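Right, slide two, and I'll keep it quick (Sigita has the clock!).

Killico's health office logged 341 cases of the winter stomach bug in December, up 25 on the month before. Corato had 161. I'd say both are low, as hardly anyone rings in.

Pause for the Lill map. Don't read out the ward names again, Ola's lot laughed last time.

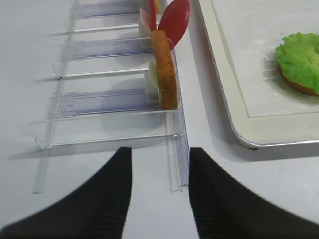
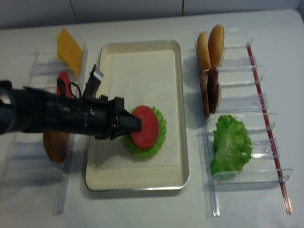 So, how do we report an outbreak without scaring people off their lunch? I rang Rakiya Ugwu in Wundel and she gave me 8 minutes between meetings. Her plea was to stop writing "food poisoning" until the lab says so. A slice of tomato and a lettuce leaf on a tray, like those, can get the blame in a headline for a bug that came in on a door handle.

Questions, then tea.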